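Budget for a two-arm setup: what would you spend the money on?

Forum › Planning and Buying › Simulation and Small Labs

trorkis_fan
Posted 2019-06-18

Hello all! I've finally been given a pot of money for our little teaching lab and I'm so excited I can hardly sit still. It's 12 students a term and they've been sharing one elderly desktop arm. The plan is to go for two arms on a shared body, but before a penny goes on hardware I'm building the room in simulation and trying out grippers there. It's been brilliant fun. I went a bit mad with the decorating (Van Gogh in a robot lab, why not) and the blue walls have stayed.

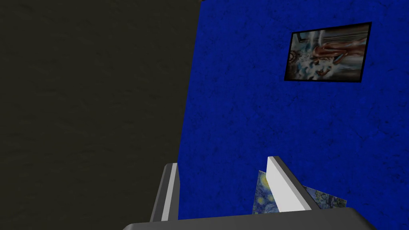 So, the sums. I've got a quote from Randen for a plain two-finger gripper at 1,158 each, and I'd need a pair. Fumine do a fancier one with force sensing, which would eat a huge chunk of what's left. My heart says Fumine. My spreadsheet is giving me a look. Anyone here bought either? And would you keep money back for a wrist camera, or get that in the second year?

gantrygirl
Re: Budget for a two-arm setup

Ooh, congratulations! Building the room first is such a good move, we did it the other way round and ended up moving a bench that had already been bolted down.

I'd go Randen for both arms and spend the difference on a proper computer. Students will drop things, crash into things and close the fingers on things they shouldn't. Plain parts you can replace by the next morning are worth a lot in a teaching lab. Force sensing is lovely but your first-years won't touch it until spring.

Noel Tolentino
Re: Budget for a two-arm setup

I'm going to disagree with gantrygirl, in a friendly way. We bought the cheap grippers and regretted it inside a year. Once the students got past stacking blocks, every project wanted to know how hard the fingers were squeezing, and we ended up paying twice.

What I'd do is this, in order:

1. Get one good gripper and one plain one. Nothing says the two arms have to match, and the students learn plenty from comparing them.

2. Check reach in your simulation before you settle on where the body goes. Put small things at the far side of the worktop and on any shelf behind it, and see whether both arms can get there without the body being in the way. Ours couldn't, and we paid for a longer mount.

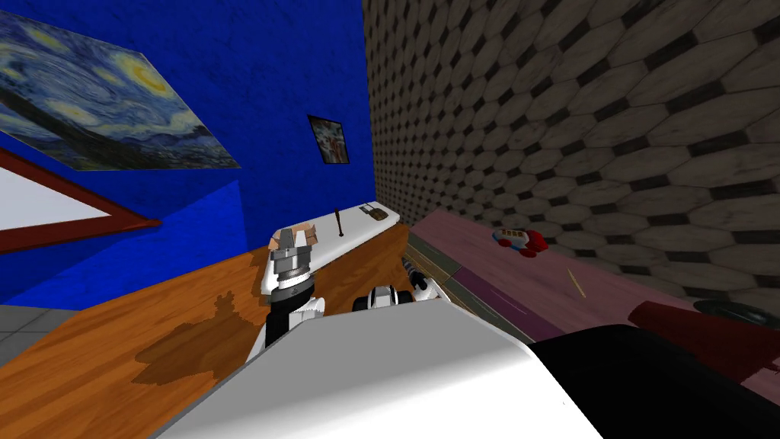

3. Hold back 2,000 for cables, mounts, spare fingers and the thing you forgot. You will have forgotten something.

4. Ask about delivery before you ask about discounts. Wu quoted us a great price on a controller and then a wait that ran past the end of term.

gantrygirl
Re: Budget for a two-arm setup

Fair point on paying twice! But mixed grippers means two sets of drivers and two sets of spares, and somebody has to look after all that. With one technician I'd still want them the same. Totally with you on the 2,000 though.

trorkis_fan
Re: Budget for a two-arm setup

This is all so useful, thank you both! One of each hadn't crossed my mind. I've spent the evening back in the sim looking at how wide the fingers need to open, since half our teaching objects are awkward flat things (cards, small prints, box lids) and I don't want to buy a gripper that can only manage cubes.

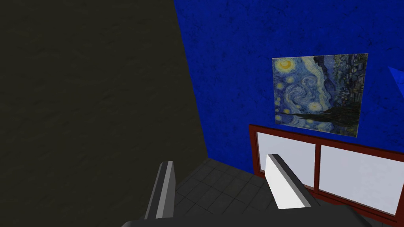 Gripper open, facing the corner with the Starry Night print.

I like the look of that gap, but I haven't checked it against the Fumine drawings yet. Does anyone know if they'll lend a unit? Even a fortnight would settle it for me.

Mélanie Perron
Re: Budget for a two-arm setup

They lent us one for 5 weeks, so do ask! You'll need a letter from your department and you pay the return postage. I loved it, for what it's worth. The fingers felt really precise on thin card, and I was less keen on the software, which took us ages to get going.

On the camera: buy it now. A wrist camera in year two means taking the wrist apart in year two, re-doing the cabling and doing all your calibration again. I'd sooner have cheap grippers with cameras than posh ones without.

Noel Tolentino
Re: Budget for a two-arm setup

Not sure I'd go that far, Mélanie. A fixed camera on a stand did us fine for two years and cost next to nothing. Agree about the loan though, that's the first phone call to make.

trorkis_fan
Re: Budget for a two-arm setup

Letter drafted already! I've moved the order date to September so there's time for a loan first, and I've put both camera options in the spreadsheet. Will report back when Fumine reply.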